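Writing for the Web, Session 6: The Feel-Good Story
Handout, read before class. Bring your draft.
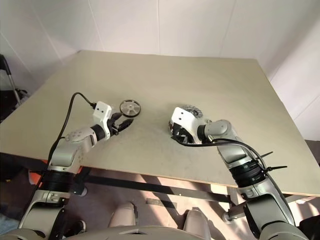 COURSE NOTES / Soft News and Human Interest

What we're covering today: the kindness story. Stranger returns wallet, bus driver waits, whole street learns to sign for the new kid. You've read hundreds. Today we take one apart and then you write one.

Quick recap from last time: a news story answers what happened. A human interest story answers who it happened to and why I should care before lunch. Same facts, different order.

1. The lead

Get the person in by the second sentence. Age, place, one thing they do. "A retired baker in Sanberg" is enough. Don't give me the whole family tree.

Weak: "Kindness can be found in many places, and one town has proved it."
Better: "The last bus out of Sanberg left thirteen minutes late on Monday night, and every passenger on it had voted for the delay."

Second one has a bus, a time, a vote. First one could sit on top of any story ever written. If your lead can be moved to a different story without changing a word, cut it.

Greeting-type openings (hey everyone, we love a good story about...) are ok for some sites. Check the house style. Keep to one sentence, then get moving.

2. The turn

Every one of these has a turn. Wrong number, lost item, mixed up order, missed train. Put it high. Readers on phones give up fast and they need to know something odd is coming.

Class example, the Deák bakery cake. Facts as we have them:
- customer orders a birthday cake from the Deák bakery, Narnel
- name on the cake is wrong
- customer's kid likes the wrong name better, asks to be called that all day
- bakery hears about it, puts the wrong name on the menu as a cake flavor
- post about it gets 3374 shares, 647 comments

Where's the turn? Most of you said the wrong name. I'd say the kid. A wrong name on a cake is a complaint. The kid is the story. Try the lead both ways and read them out loud.

3. Quotes

Short. One idea each. People don't talk in paragraphs and when they do you trim (with an honest cut, not by stitching two answers together).

Social posts count as quotes. Rules:
- ask before you embed, even if it's public
- screenshot it with the time showing, posts get deleted
- spelling stays as is unless it makes the person look silly for no reason
- first name only for kids, and only with a parent's ok. No school name. Ever.

4. Numbers

Shares and comments are the laziest part of the form. Use one, once, near the end. 3374 shares means something on a small bakery page and nothing on a big one, so say what's normal for that page. Deák usually gets 28. Now the number does some work.

Also write down when you looked. Counts move. If the editor checks two days later and gets a different figure you want a note in your file.

5. Checking it

Feel-good stories get checked less than anything else on the site. Everybody wants them to be true. That's the problem.

Minimum before you file:
- talk to the main person yourself, voice not text
- talk to one other person who was there
- find the earliest version of the post, not the one with the most likes
- look at the date. Lots of these go round again every January with the year taken off
- reverse search any photo somebody sends you

Remember the Tundeck story from session 4. The courier who went back for the dog. Lovely piece, three sites ran it, and it came from Tundeck's own marketing page. The courier was real, the dog was real, the timing was off by a year and the thank-you letter was written in the office. None of the three sites had phoned. You can still run a company story but you say where it came from, in the text, up top.

6. Tone

Common marks I leave on drafts:

"Heartwarming." Tell me what happened and I'll warm up on my own.
"Faith in humanity restored." Mine's fine.
"Unlikely friendship." Why unlikely? If the answer is age or race or money, think hard about what your saying.
"Went viral." See numbers.
Three exclamation marks in one paragraph. You get one per story.

Watch pity. If a person is poor or sick or old, that isn't the plot. Ask yourself if they'd be happy to have the story taped to their fridge. Good test, use it.

7. Endings

Stop on a fact or a quote. What are they doing next week? Is the cake still on the menu? Don't explain the lesson, the reader got it. Drafts from last year's group nearly all got better when the final paragraph was deleted. Try it on yours before you hand it in.

Exercise (in class, pairs)

Write the Deák story, 28 minutes. Headline, lead, four short paragraphs, one made-up quote marked clearly as made up. Swap. Your partner underlines every word that tells them how to feel. Rewrite without teh underlined words.

For next time

Find one kindness story published this month. Trace it back to the first post. Half a page on what changed along the way: names, ages, order of events, the ending. Bring both versions printed or as links.

Drafts of your own story are due the same day. No extensions on this one, we need them for the headline session.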